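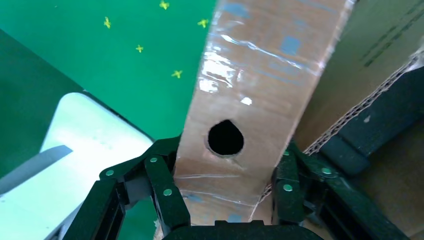

October, open day at Hotis, notes for us at Wanuvia. I arrived at 10 and stayed for the packing cell, the one they call Rodeo. Their idea is to show only ugly material. The cardboard strip was covered with clear tape, very shiny under the light, and it had a round hole just above the fingers. I asked if the glare disturbs the vision. The answer was "sometimes", which I appreciated.

They gave us these numbers: 46 picks in the morning, 36 without help. Payload was not told.

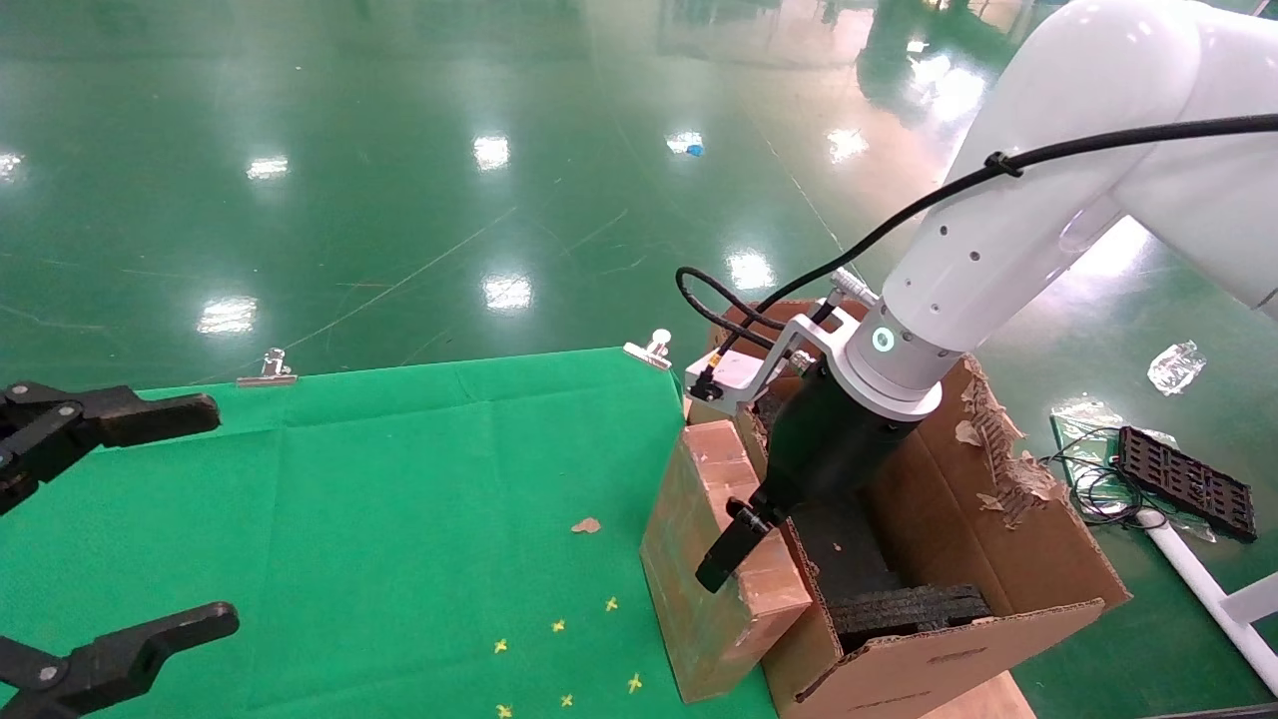
The man from Böttcher wanted to know about the cycle time. It is around 80 seconds for one pick and they want to go lower. I think for our line this is too slow - but the linkage fingers interest me.

To do: ask for the finger drawing, and try our own gripper with 6 taped pieces.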